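Turnasus Shared Kitchen – progress report to the Jusow fund
2018-05-20

The grant paid for open storage and replacement tableware. Of the 917 we were given for this, 164 is unspent. I would hold it back for now. The tableware has arrived and the small racks are up, but I am not convinced the racks solve the problem we described in November, when bowls were left wherever there was a gap.

Jondberg's proposal promised that one shelf would keep each set together and the tabletop clear. That was optimistic. Bowls of different shapes don't nest well, and a short shelf fills fast.

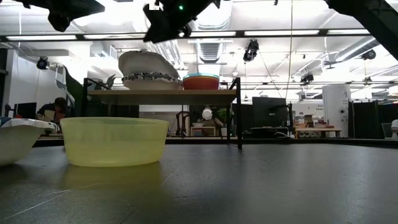 The Qin site replied that the yellow bowl and the white one with the wavy rim should simply live on the table, that people reach for what they can see, and that a second shelf would only collect more crockery. Perhaps. It is also what they said before we bought the first one.

The tabletop is scratched, and I can't say how much of that is new – no record was made before the work. We will keep the present layout for another 30 days. No second rack will be ordered before then.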